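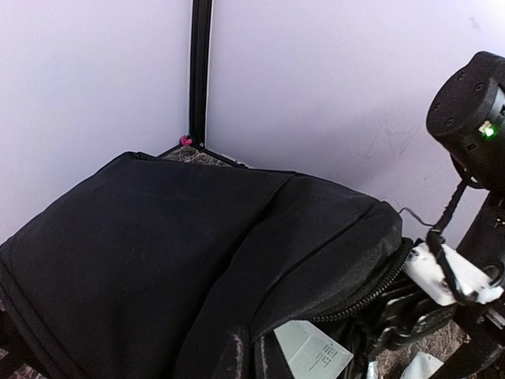 Gordon Friesen objected at the workshop that a bag's weight tells us very little unless we also know how far it gets carried, and he was right, so the second round of the survey asked for both.

Figure 3. A backpack in black fabric, with a scuffed strip low on the front section.

4.2 Load and distance

Respondents came from two school districts, Flolness and Sawatzky. Of 1000 forms sent home, too many came back with the distance line blank and these were dropped from the load-distance table but kept for the rest. Weights are self reported. Bathroom scales mostly, a few kitchen scales for the lighter bags.

Students who walk the whole way pack less than students who ride. Same pattern in both districts, stronger in Sawatzky, where the bus stops are farther apart. We first read this as a choice made at home – walkers leaving books behind – but locker access muddies it. The Flolness middle school gives lockers only from grade 7 up, and the younger walkers there carry nearly everything, both ways, every day.

Shoulder pain was asked about on a scale from 0 to 11 in the first round, which was a mistake in the form, and 0 to 5 in the second. The two rounds are therfore not pooled. Second round only from here on.

Pain went up with carrying time more clearly than with weight. Short trips with a heavy bag got low scores, even from the smallest students. Long trips with a middling bag did not. One-strap carrying was common in the older grades and we could not seperate its effect from age.

Wear was recorded too, by the parents, as "none", "some" or "a lot". Wear on the lower front went with bags set down on pavement at stops. Strap wear went with weight. Neither tells us much about pain. See Section 5 for the November follow-up.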